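Blog > Gadgets & Tinkering > Reviews

Reading time: 4 minutes

The Gutine hand gripper kit: a few weeks in

3rd March

So the kit I was going on about last time has properly taken over our dining table, and a few of you asked whether it's worth the money. I've now had enough evenings with it to have opinions. Quite a lot of opinions, as it happens!

First the basics, for anyone who missed the earlier post. Gutine is a hand-held gripper from Trostthorpe. You hold it, you squeeze, the fingers close on whatever you're picking up, and a camera on it records the whole business from the gripper's point of view. You then send your recordings to their Kesora service, which checks them over and turns them into something you can train a robot arm with. I don't own a robot arm (yet -- my other half is reading this). But I've wanted to learn how this sort of thing works for ages, and the hand-held kit costs a good deal less than an arm does. Mine was £768 with the spare finger pads, which made me wince, and I sold a bike to cover part of it.

Setting up was easier than I'd feared. The instructions are a folded sheet with tiny pictures, and I did put one of the side pieces on back to front, but I was recording by the end of the first evening. The app wanted an update before it would talk to the gripper and then sulked for 45 minutes while it did it. Have a cup of tea ready for that bit.

The grip itself is lovely. I'd expected something like a litter picker and it feels far more precise than that. The squeeze is smooth, you can stop halfway, and after an hour or so I'd stopped thinking about my hand at all. The pads have a bit of give, so they hold on to thin floppy things that my old desktop claw used to fling across the room. My wrist did ache after the first long go. I'm now keeping to 20 minutes at a time and that's fine.

I've been using it mostly for sorting jobs, because those are what the starter lessons ask you to do. Pick a thing up, put it somewhere, do it again, try not to rush. Johanna Koller, who I know from the evening electronics class, has the older Sitompul kit and came over with it so we could swap. Hers is lighter and I was a bit jealous for about five minutes. Then I tried picking up a sweet with it and chased the poor thing all over the cloth. She went very quiet when she tried mine.

Snack packets have been my favourite thing to practise on. They crinkle, they slide, they're shiny enough to confuse everything, and there's always a supply in this house. If you go in flat they squash and slither off, so I've learnt to come at them from above and let the pads close slowly either side.

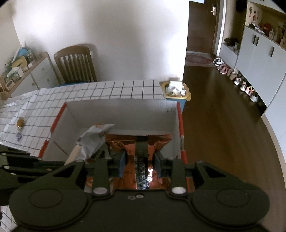

Getting hold of an orange-red packet, seam side showing, with the box underneath.

Foil is where I have my one real moan about Kesora. The service marks each recording as good, usable or rejected, and it's awfully fussy about glare. I had a whole evening's worth of packets come back as rejected with the note "bright area near fingers", which, well, yes, it's a crisp packet! Drawing the curtains helped. So did moving the lamp. But I'd like it to tell me while I'm recording, and at the moment you only find out once everything has uploaded, and our upload speed is nothing to boast about.

The basic Kesora plan takes up to 900 clips a month, and I haven't come close. You'd need to be very keen or have very bored teenagers. The paid plan adds longer storage and a person who'll look at your recordings and write back. I tried that as part of the trial and got a really kind, useful email about how I was closing the fingers too early. I won't be paying for it every month but I might dip back in.

Other small grumbles: the carry case doesn't shut if you leave the spare pads in, and the charging lead is too short to reach the table from any socket we've got.

Would I buy it again? I would, yes, though I'd wait for a sale -- Trostthorpe knocked a fair bit off last August, according to Johanna. Next up I want to try socks, which I'm told are horrible.

Recent posts
Rewiring the hall lamp (it works, mostly)
My old desktop claw: a fond goodbye
What I learnt at the evening electronics class
Unboxing the Gutine kit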